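Home | News | Builds | Events | Forum | Contact

Workshop arm learns its way around a kitchen table

The shared workshop at Dralleck has a new favorite project, and it lives on a white tabletop. Musa Eze and a small group of members have been building a kitchen helper around a robot arm since February, and on 29/08/2018 they opened the doors so other members could see how far it has come.

The project goes by the name Umora. The goal is easy to explain and hard to do: tell the arm what you want moved, and have it pick up that thing and put it where it belongs. Eze started it at home in his garage, ran out of room in a few weeks, and carried the whole lot over to the workshop, where there was a bigger bench and a lot more people willing to argue about cable routing.

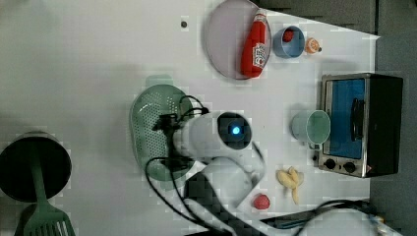
Umora gets most of its practice on small, awkward things. A plate is simple enough to find from above, but a curved or slippery object can roll off just as the fingers close, and Eze says the group has spent whole evenings on a single grasp. The toy bananas and the red strawberry near the mug are good examples of the two ends of the problem, one long and bent, the other tiny and close to the tabletop. The colander is another headache. Its holes confuse the software that looks for edges, and the arm has to reach over the rim without bumping it.

The software side is called Gernlow, and it is all the members' own work. It plans a path, checks it against the layout on the table and then sends the arm off at a gentle speed. In the latest round of tests the group logged 391 pickup attempts over 19 evenings. They haven't published a success rate yet (they want to clean up the notes first!), but everyone we talked to agreed that the last few evenings went far better than the early ones.

"In the spring we cheered if it touched the right thing," Eze said. "Now we get annoyed when it sets a cup down a little crooked. I love that we get to be picky."

One nice detail is how often the group changes the layout. Items get swapped or nudged between runs so that Gernlow can't lean on old positions. A full session lasts 90 minutes, with a break in the middle to go over the logs and move things again. New members are usually handed the job of setting the table, and they tend to be sneaky about it.

The arm will stay on its bench through the fall. The next piece of work is a softer set of fingertips, which the group is molding in the workshop's own casting corner, followed by a second try at opening the toaster oven door. The first try, a few weeks back, ended with the arm pushing the oven slowly across the table while four people reached for the stop button.

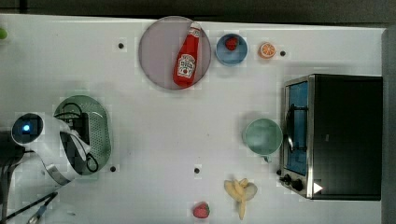 How to join in

Umora evenings are open to all Dralleck members, and you don't need to know any robotics to take part. There is soldering, casting, coding and plenty of table setting to go around. The group also wants to hear from anyone with spare cable sleeving. Sign up on the sheet by the Mamani room, where there are chairs for 60 and a screen showing the live logs.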